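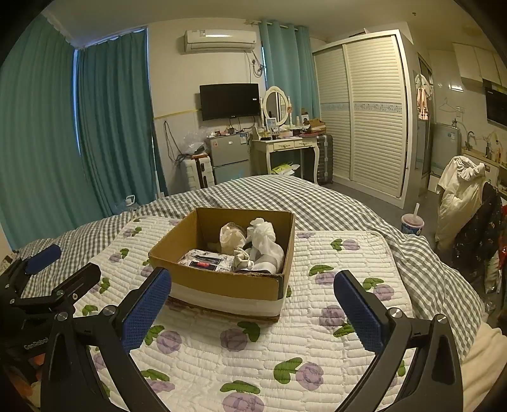 The box on the guest bed, mid-pack.

Filed under: Home & Moving, Small Wins

I have become a person who gets excited about packing boxes, and I'm not even sorry. We move from Alanthorpe to Clumstead in February, and since the new place has exactly one closet (one!), I've been going through every soft thing we own and deciding what earns the trip.

The guest bed is packing headquarters. It's the perfect height, so my back doesn't complain, and the flowered pad is so cheerful that I refuse to strip it until the very last morning. Purple flowers, big green leaves, the works. My aunt gave it to us when we got our first apartment and I've loved it through three bedrooms.

So, the box! It has a ragged top edge and a white band along the side, and it has already been to two different houses before ours. Wycliffe Mosoti down the hall passed it on to me with a stack of others when he finished unpacking. I offered him banana bread in return and he took the whole loaf, which felt fair.

My big discovery this time is bundles. I used to lay everything flat in neat layers, and then everything slid to one end the moment somebody tipped the box. Now I put one flat package down first, and the knotted bags go in around it. They squash into whatever space is left. The big white one with the twisted top is my favorite – it looks like a giant dumpling. Small folded things get tucked down by the wall wherever there's a gap, and I keep going until nothing shifts when I give the box a shove.

A few things I've learned so far:

Leave some air in a bag before you knot it. A bag squeezed tight is a rock, and rocks don't fit into corners.

Don't tape until bedtime. I always find one more thing that belongs in the box I just closed.

Write the room on the side, never the top, or you'll be lifting boxes all afternoon to read them.

I'm 6 boxes in, with a limit of 4 more for the bedrooms. The mover, a little two-man outfit called Thevar, quoted us for a small truck and I would love to stick to it. The books are another story. I haven't even looked at the books.

Last night I sat on the end of the bed with a cup of tea and the checkered blanket bunched up behind me, and got ridiculously happy about the whole thing. A new kitchen window! A porch! I'm saving the blanket for the car so we have something to wrap up in when we get there and can't find the thermostat.

Next up is the linen shelf, and then the drawer with all the cords in it. Wish me luck with that drawer.

Comments (3)

Ajith Palaniappan
The dumpling bag! I do this with winter scarves and it works great. Do you label the bags too or just the box?

marlene_k
We moved 2,000 miles with grocery store boxes and only lost a lampshade. You'll be fine. Start the books now though, seriously.

Wycliffe M.
Still thinking about that banana bread. I have 5 more boxes if you want to trade.

Last updated: February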